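로봇공학 입문 수업자료
실습실 공개일 견학 안내 및 정리

견학 장소는 Saston 공동실습동 2층이며, 설명은 Thu Phùng 연구원이 맡는다. 전체 진행 시간은 60분이다. 앞부분은 구두 설명, 뒷부분은 시연과 질의응답으로 이어진다. 한 조는 최대 8명이고, 조 편성표는 강의실 게시판에 붙여 두었다.

1. 견학 전에 읽어 올 것
교재의 모방학습 단원 가운데 시연 데이터 부분을 읽어 온다. 수식 유도는 건너뛰어도 된다. 관측, 행동, 궤적이라는 세 용어는 설명 중에 계속 나오므로 뜻을 구분해 둔다.

2. 시연 주제
주방 도구를 걸이대에 거는 작업이다. 사람이 양손에 손잡이형 그리퍼를 쥐고 직접 작업하며, 로봇 팔은 쓰지 않는다. 한 번의 시도는 도구를 집는 단계, 들어 올리는 단계, 걸이 높이에서 방향을 맞추는 단계, 걸고 놓는 단계로 나누어 본다. 시험에서는 이 네 단계를 기준으로 서술하면 된다.

도구를 거는 일은 물건을 상자에 넣는 일보다 허용 오차가 작다. 손잡이 끝의 구멍과 걸이의 위치가 맞아야 하고, 손가락 사이에서 도구가 조금만 돌아가도 접근 각도가 달라진다. 강의에서 다룬 파지 안정성과 자세 오차를 이 작업에 대입해 볼 것.

3. 관찰할 점
집는 위치가 손잡이의 어느 쪽인지, 그 위치가 거는 동작에 어떤 영향을 주는지 본다. 양손의 역할이 나뉘는지도 적는다. 동작이 멈추거나 느려지는 구간이 있으면 어느 단계인지 표시한다. 실패한 시도도 기록 대상이다.

4. 현장 수칙
가방은 입구 선반에 둔다. 바닥에 케이블이 많으니 작업대 둘레로 돌아다니지 말고 안내받은 자리에서 본다. 그리퍼를 만져 보고 싶은 사람은 시연이 끝난 뒤 Phùng 연구원에게 말한다.

5. 제출물
관찰 기록 4개 항목(파지 위치, 접근 방향, 양손의 역할, 실패 원인)을 한 장으로 정리해 다음 수업 시작 전까지 낸다. 손으로 그린 그림을 넣어도 좋다.

6. 작업 장면 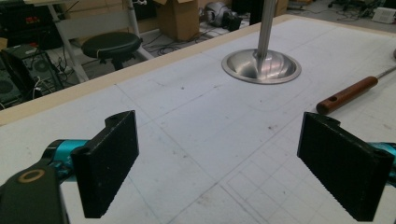

스테인리스 걸이대와 나무 손잡이 도구, 두 사진 공통.
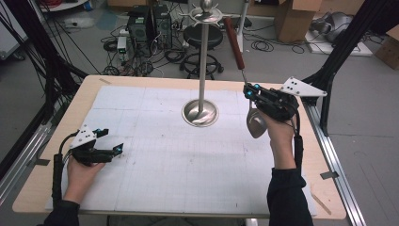
문: 사람이 한 시연을 팔 길이와 관절 구조가 다른 로봇에 그대로 옮길 수 있는가?
답: 그리퍼 끝의 궤적은 옮길 수 있지만 관절의 움직임은 로봇마다 역기구학으로 다시 구해야 한다. 로봇의 작업 범위를 벗어나거나 관절 한계에 걸리는 궤적은 제외하거나 수정한다.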